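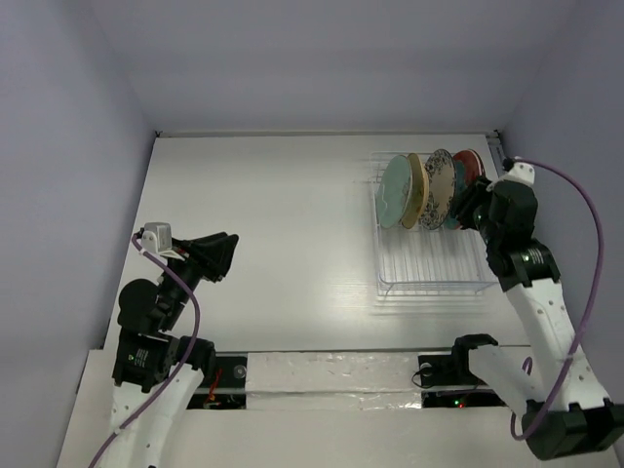 Plates in a wire dish rack.

The Great Plate Count

The Osovthorpe Supper Club owns 1426 plates. We know this because Oda Ljungberg spent most of February in the hall basement with a flashlight and a clipboard, and came back up with a number and a cough.

The club seats 500 on its best night, and its best night was the year the Triltden bridge closed and people had nowhere else to go. Aslak Ekström would like it noted that he once proposed buying 3000 plates, so by his math we have shown restraint.

We are therefore selling the surplus. Plates are 5 for a dollar, mixed patterns, and chips are included at no extra charge. If you want a matching set, bring patience and a friend with good knees. The sale opens at 9 a.m. in the side hall, and cash is easiest.

Please do not donate plates. Last year's sale took in more than it sold. Gravy boats are also full up.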